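Section 4. Caring for your Kirkdale white board

Now that your board is out of its wrapping and you have had a little while to enjoy it, please spare a few minutes for this part of the guide. A board that is wiped little and often will stay pleasant to write on for years, and one that is left to its own devices tends to hold on to every note, sum and shopping list you ever gave it. We have written these steps for the plain matt board. If yours is the glossy Brareck, please turn to Section 5 – the cleaning is gentler still.

Before you begin

You will need two soft cloths, a bowl of lukewarm water, a drop of washing-up liquid and a table big enough to take the board's weight. Take the board down from the wall if it is hanging, and lay it on the table with the writing side up. It can be done upright, but the drips do run into the fixings and you will be cross with yourself later.

4.1 Everyday wiping

1. Brush away any loose bits with a dry cloth. Do this first, however keen you are to get to the water, as grit dragged under a wet cloth will scratch.

2. Wipe from top to bottom in long, light strokes, folding the cloth over to a fresh side whenever it looks grubby.

3. Tilt the board towards a window and look along it. Faint marks that hide from you straight on will often show themselves at a slant.

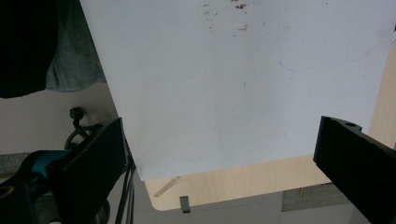
4. For pen marks that are still there, dampen the second cloth, add the washing-up liquid and rub in small circles. Be patient with blue and green inks, which like to leave a pale ghost behind and may want a second go.

5. For dried-on specks, lay the damp cloth over them for 15 minutes and then wipe. Please don't pick at them with a fingernail, tempting as it is!

6. Rinse the cloth, go over the whole board once more with clean water, and dry it well, paying attention to the corners.

Note: Leave the board for 60 minutes before writing on it again. A surface that feels dry to the hand can still be damp enough to make a fresh pen skip.

Caution: Never use scouring powder, wire wool or nail varnish remover. They take the matt finish off along with the mark, and we are afraid it can't be put back.

Caution: Boards over 50 cm wide are awkward things to turn. Ask someone to take the other end.

4.2 If a mark will not shift

Draw over it with an ordinary dry-wipe pen, wait a moment and wipe both away together. Our colleague Nadhirah Majimbun swears by this for old marks, and it has rescued more than one board in our own workroom. If the stain remains after two tries, stop there and write to Braulio Cuevas at the Kirkdale help desk, telling him what made the mark if you know.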